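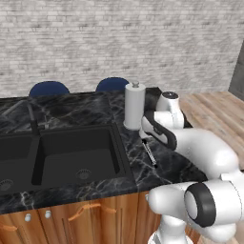 The mate said the bar had moved again, and that if we went in on the old chart we would be digging where there was nothing left to dig.

He said it over the radio from the survey launch, with the engine running behind him, so I had him repeat it. The bar at the mouth of the Jarnlow had moved 416 feet to the east since the last survey. I wrote the number on the pad by the console and looked out at the water, which was brown and flat and looked the same as it had in April.

I was drag tender on the Tiko that season. She was a small hopper dredge, older than most of the people on her, with one suction pipe on the port side and doors in the bottom that stuck when it was cold. My job was to sit at the window above the pipe and keep the head on the bottom. If it dug in too deep the pump choked. If it came up we sucked water, and the company did not get paid for water.

The captain came up with her coffee and read the pad.

"Four sixteen," she said. "East?"

"East."

She called the office. The office was two rooms over a chandlery in Zitance, and the man who answered the phone there had the contract in front of him. The contract said the cut was to be made between two lines, and the lines were on the old chart. She told him the bar was no longer between the lines. He said he would have to ask the port. She asked how long that would take, and he said he would call back before noon.

We went out and waited at anchor off the point. It costs nearly as much to wait as to work. The cook made eggs, and when he had finished with the eggs he made bread. The engineer took the grease cap off a winch bearing he had been complaining about and found that he had been right to complain. By the time he had it back together it was two in the afternoon and the phone had not rung.

At three the captain called Zitance again. The port wanted its own survey. Its launch was up the coast and would be back in 7 days.

"In seven days it'll be somewhere else," she said. She listened for a while. Then she said all right and hung up.

"We dig the lines," she told us.

So we dug the lines. I put the pipe over at the first mark, ran the head down to the bottom and brought up mostly water with a little gray silt in it. The density gauge hardly lifted off the pin. Every so often we crossed a ridge and got a minute or two of good sand, and I could hear it in the pipe, a hiss like gravel going down a chute. Then it went quiet again. A load that should have taken an hour and a half took until after dark, and even then she sat high in the water when we turned for the dump ground.

I did not sleep well. I had the bunk against the hull, and at slack tide the boat lay so still I kept waking up to see what was wrong.

In the morning a coaster called the Hrynyshyn came down the river with timber. She was drawing more than she should have been. The captain watched her through the glasses and then called her on sixteen and told her where the bar was. The pilot on the Hrynyshyn said he had the chart, thank you. She said the chart was old. He said it was the one in force.

She touched at twenty past six. From where we were it looked as though she had only slowed down. Then the wake came up under her stern and passed her, and she stayed where she was, pointing at the open sea.

The tide had two hours left to fall. With that load on her she would settle as it went, and after that it would depend on how hard the bottom was. The captain put down the glasses.

"What's the draft on us, empty?"

The mate told her.

"Can we get alongside her?"

"On the east side we can. There's water there. That's where the bar was going, but it isn't there yet."

She thought about it, or at least she stood still for as long as it takes to think about something. She did not call Zitance. She rang the engine room and told me to get the pipe ready.

We came up on the coaster's starboard side, close enough that I could see men along her rail in orange jackets. I put the head down. The pump took hold of the sand at once and the needle went over farther than I had seen it go all spring. I kept one hand on the winch lever and eased the pipe along the bottom a few feet at a time. The captain held us off with small touches of the bow thruster. Nobody on the bridge talked except the mate, who read out the sounder.

We filled the hopper in forty minutes. That was 479 yards, which for the Tiko was a full load with nothing to spare. There was a trench beside the coaster by then, and the bank was sliding into it from under her. She leaned toward us a little. I had the pipe up before anyone told me to.

"Back off," the captain said, and we went astern, low and slow.

The Hrynyshyn ran her engine full ahead, then full astern, then ahead again, and the water behind her turned the color of coffee with milk. On the third try she slid sideways into our trench and came free. She sounded her horn once. Her pilot came on the radio and asked for the position of the bar, and the mate read it to him twice.

The man from the office called at nine. He had heard about it from the port, who had heard from the coaster's agent. He wanted to know whether we had been digging outside the lines.

"One load," the captain said.

He told her one load outside the lines could not be billed. He also said there was a penalty in the contract of 100 dollars a yard, and that he would try to talk them out of it. She asked him to tell the port that the launch could stay up the coast if it liked, and that she would send over our own soundings for nothing. He said he would pass that along.

She hung up and asked me how the bearing was doing. I told her it was still running warm. She sent me down to the engineer for the grease gun, and when I got back to the window the mate had us turned around and headed for the first mark.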